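Mehr Nebel, bitte!

Ich gebe es gern zu: Ich liebe Fußball bei schlechtem Wetter. Regen von der Seite, ein Strafraum, der nach einer halben Stunde aussieht wie ein Kartoffelacker, ein Torwart, der vor dem Abstoß erst mal die Stollen freikratzt – für mich fängt der Spaß da erst richtig an.

Im November war ich in Plerkstead, zweite Halbzeit gegen Clilley, 674 Zuschauer laut Durchsage, und über dem Platz hing ein Nebel, dass man von der Haupttribüne aus die Gegengerade nur erahnen konnte. Zur Pause stand es 0:0 und neben mir wurde schon diskutiert, ob der Schiedsrichter überhaupt wieder anpfeift. Er hat angepfiffen, und was für ein Glück! Das Spiel endete 2:2, und zwei der vier Tore habe ich nur gehört. Erst ein dumpfer Schlag, dann ein Raunen hinter dem Tor, dann Jubel, der sich die Tribüne entlang bis zu uns durcharbeitete. Ich habe einen wildfremden Menschen umarmt, ohne zu wissen, wer getroffen hatte.

In den oberen Ligen wäre das kaum noch denkbar. Da liegt die Rasenheizung, da wird der Platz vor dem Anpfiff abgedeckt, und wenn die Kameras nicht von Tor zu Tor sehen, wird gewartet oder abgesagt. Ich verstehe das bis zu einem gewissen Punkt. Wenn der Boden gefroren ist und sich jemand das Knie verdreht, hört die Romantik auf, da gibt es nichts zu diskutieren. Auch wer mit dem Bus über vereiste Straßen anreisen soll, darf gern zu Hause bleiben. Aber zwischen gefährlich und unbequem liegt ein weites Feld, und auf diesem Feld würde ich gern öfter Fußball sehen.

Denn das Wetter macht etwas mit einem Spiel! Der Favorit, der sonst den Ball fünf Minuten lang durch die eigenen Reihen laufen lässt, muss auf einmal überlegen, ob der Pass durch die Pfütze überhaupt ankommt. Ein Schuss aus 25 Metern, im August eine Verlegenheitslösung, wird zur besten Idee des Nachmittags, weil der Ball vor dem Torwart aufsetzt und wegrutscht wie ein Stück Seife. Verteidiger grätschen wieder. Und die Leute auf den Rängen rücken zusammen, teilen sich Schirme und schimpfen gemeinsam über den Wind, auch wenn sie verschiedene Schals tragen.

In Clirnosik wird gerade über ein neues Stadion mit schließbarem Dach gestritten. Ich wünsche dem Verein jeden Erfolg und auch jede Menge trockene Sitze, aber bitte, lasst das Dach offen, solange es nur regnet! Das Geld wäre auf den Nebenplätzen ohnehin besser aufgehoben, wo die Jugend jeden Winter wochenlang in die Halle ausweichen muss, weil die Drainage nichts taugt.

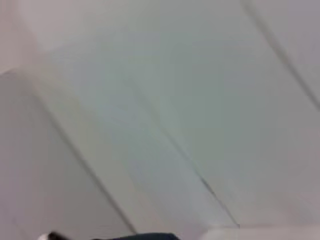

Für das Rückspiel in Clilley habe ich mir jedenfalls schon eine Karte besorgt, Stehplatz, ohne Überdachung, und ich hoffe auf Regen.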